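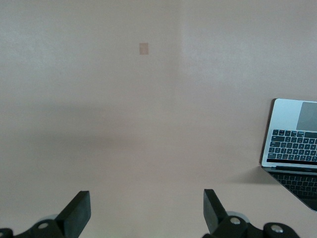 ## 4.2 What the overhead ratio does and does not measure

Sponsorship charities in our sample report the share of each gift that "reaches the child" more often than any other figure. Donors like it, rating sites reward it, and boards quote it to each other. We found little reason to trust it as a guide to whether children learn more, stay in school longer, or eat better.

The first problem is where the line gets drawn. Ramstead counts the salary of a field coordinator as program cost if that person visits a school at least once a term. Tremby counts the same job as administration. When we recoded Tremby's accounts using Ramstead's rule, its ratio rose enough to move it from the bottom of our ranking to second place, with no change at all in what the charity did or spent. A measure that can be moved that far by one line in an accounting manual should not carry a donor's decision.

The second problem is gifts in kind. Donated uniforms and textbooks are entered at a value the charity picks for itself, and that value goes straight into the program column. Pelletier has argued that this inflates the ratio only a little. Her case rests on charities that handle few donated goods, and we don't think it carries over. Rizk, the smallest group we looked at, had a warehouse of readers printed in a language its partner schools don't teach in. The books were booked at full retail price.

We also asked the 22 partner schools what they received and when. Head teachers were far less interested in the size of the grants than in the timing. Money for meals that shows up in April, after two terms of going without, is recorded as fully spent on meals. On paper it looks the same as money that came on time. Several heads told us they had borrowed from local shops to cover the gap and then used the grant to pay the debt, interest included. None of the annual reports we read mention this.

Lavoie takes the opposite view from ours. She holds that a poor measure still disciplines the worst offenders, and that donors with nothing to go on would give less. The second half of that claim is testable, and the evidence so far is thin. In the mail trial run by Wodex, 2000 past donors got a letter with the ratio and an equal group got one without it. Average gifts were close to equal. The trial lasted one season and reached only people who had given before, so we would not lean on it in either direction.

What would we accept instead? Attendance records kept by the schools would be a start, if someone other than the charity checked them. So would a plain statement of the date each payment left the charity and the date it arrived. Both cost money to collect, and the cost would count as overhead. Under the present rules, a charity that tried to find out whether its work helped would look worse for doing so.

**Figure 2.** Small tan rectangle on a pinkish-beige surface.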